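Workshop Notebook, Unit 2, Mobile Manipulation Bench
Entry by Shewit Wubshet
10 November 2019

Subject: Right arm fault during floor-level clearing task. Loss of grip force and late protective stop.

The unit was running the floor clearing routine in the tiled room at Nerkham, both arms active, with Henok Moges at the operator station and Dagim Tekleab holding the stop pendant. The routine calls for the right arm to reach down over the round container and release or retrieve light items while the left arm is held low at the side of the open suitcase. Controller software was the Pramolham release installed last week. No changes had been made to the joint limits after installation.

On the third reach into the container the right gripper reported a closed state and then, with no command issued, went to open. The arm did not retract. It continued downward under position control until the housing pressed against the rim. The protective stop should have engaged on contact. It engaged 1,820 milliseconds later by the log, and by then D. Tekleab had already pressed the pendant. No person was inside the marked area. The container shifted on the tile and there was no damage that we could find to the gripper housing.

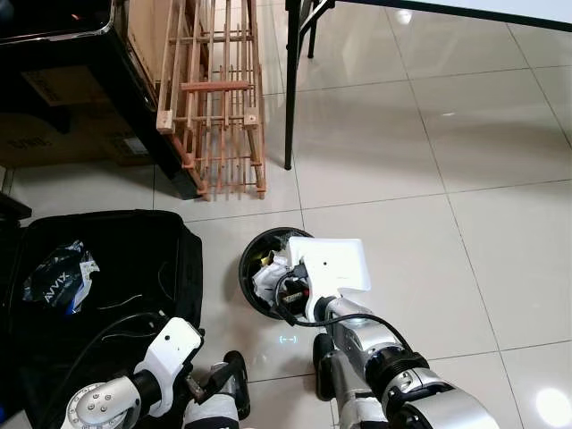
The first assumption was a torque sensing fault in the right wrist. Ieuan Pugh checked the sensor offsets with the arm unloaded and found them within tolerance in all six joints. The test was repeated with the arm fully extended toward the floor, which is the posture used in the task, and the offsets were again acceptable. The sensing is therefore not considered the cause of the gripper opening, although it has not been cleared with respect to the late stop.

Attention then moved to the gripper cable. On the right arm it is carried outside the segments with a good deal of slack. When I. Pugh moved the wrist by hand through the reaching posture, with drive power off and the gripper on bench supply, the status line dropped out twice. Both dropouts occurred with the wrist turned inward and the cable drawn tight at the connector. The connector is the Jelledine part fitted at the last service. The locking collar was finger-loose. I could not find a record of its having been torqued at that time, and I have asked Zinash Yilma to look through the service sheets.

The gripper firmware treats a lost status line as a release command. This is documented and was accepted at design review on the grounds that a released gripper is the safer condition. That reasoning did not consider the arm continuing to move after the release. H. Moges is of the opinion that the two events should be linked in the controller, so that any loss of gripper status halts the arm on that side. I agree, and the change request has been written up.

The late stop is still open. Z. Yilma suggests that the contact threshold was raised in the Pramolham release to avoid nuisance stops when the arm brushes soft material. If so, it was not in the notes supplied to us. She will compare the parameter files from both releases.

Actions taken: collar retightened and marked with paint pen; cable clipped at 2 additional points; right arm tagged out. The left arm may be used on its own for calibration work only — not for floor tasks, and not with anyone inside the marked area.

Outstanding: parameter comparison (Yilma); change request to be reviewed (Moges); replacement connector, delivery expected in December (Pugh). The right arm is to remain tagged out until the stop delay has been explained in writing. Retightening the collar does not by itself return it to service.

Log files copied to the shared drive under Nerkham, right arm, grip loss. Pendant timing was taken from the controller clock and has not been checked against the station clock.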